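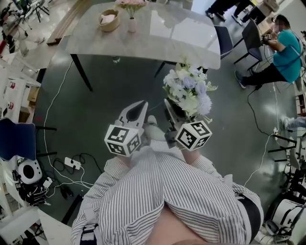

The blue and lavender bunch, with the marble-pattern table behind it.

Bimik Artificial Bouquet, Mixed Pastels
Reviewed 30th January

I don't like fake flowers much. Most of them look fine in the listing and like a craft store clearance bin once they're on your table. I bought this bunch in June, after a friend in Durkevdale kept telling me hers passed for real, and I wanted to see about that.

The colors are the best part. White, cream, pale blue and a soft lavender, none of it shiny or neon. The small white blossoms do a decent job of filling the gaps. From across the room I'd give it a pass.

Up close, no. The big round pom-pom blooms are what give it away. I can't name a flower that looks like that, and I've looked. The pale green leaves stick out at the sides and won't stay where I bend them. After 7 months mine are back where they started. The stems are dark, so keep them out of a clear glass vase.

Size is another thing to think about. It's far too full for a little white vase like the one on the table, which does better with a small cluster of pink. I tried two vases at home before giving up and using a pitcher.

The Tallside listing had 2,756 ratings when I ordered, nearly all glowing. I don't see it. The Mollah bunch I had before this was plainer and its leaves behaved.

Dusting is a pain, especially the pom-poms. A hair dryer on cool gets most of it.

4 out of 10 up close, 7 from the couch. I'm keeping it on the high shelf.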